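October
By Thandeka Adams

Search projects Search

This site uses cookies to remember your settings. Accept / Manage

Sorting out the activity room: what we tried and what I'd change

Our group (me, Jhair Arango and Marleny Correa) picked the activity room at Imwood for our shared spaces project, mostly because all three of us had helped out there and had lost good chunks of our lives hunting for the right letter pieces. Our question was pretty simple: does it help if each table has its own job?

Before we moved anything we spent four afternoons just watching and writing down what got left where. Jhair made the log sheet and I typed it up, all 483 entries, which took me a whole Tuesday night and most of a bag of pretzels. The biggest group by far was small toys left on the wrong table, with 277 entries. I had guessed it would be paper!

So we made a plan. The white table would be for small stuff like letters and pretend food, the yellow tables would be for drawing and group work, and the round one would be for whatever didn't have a home yet. Marleny drew the floor plan and Hywel Watkins, our project advisor, told us to leave the walls alone and work with the furniture (fine by me, I love that teal).

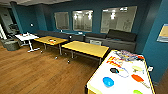 Fig. 1. The white table with the letter pieces and the blue bowl, yellow tables behind.

The letters were the part I got really into. Short rows near the side of the table are so much easier to look through than a heap, and I'd like to try the same thing with everything else. The mixed pile at the back is still a pile, and that's my main complaint about our plan. We gave the small stuff a table but we never gave it any sections, so it all ends up bunched together.

I also like having one big yellow table kept clear. You can walk over and start something without moving six other things first.

If we did it again I'd ask for shallow trays, maybe two per table, and I'd put the drawing stuff closer to the sink. Marleny disagrees about the sink and wrote her own section on it, which comes next.

Get new student projects by email. Sign up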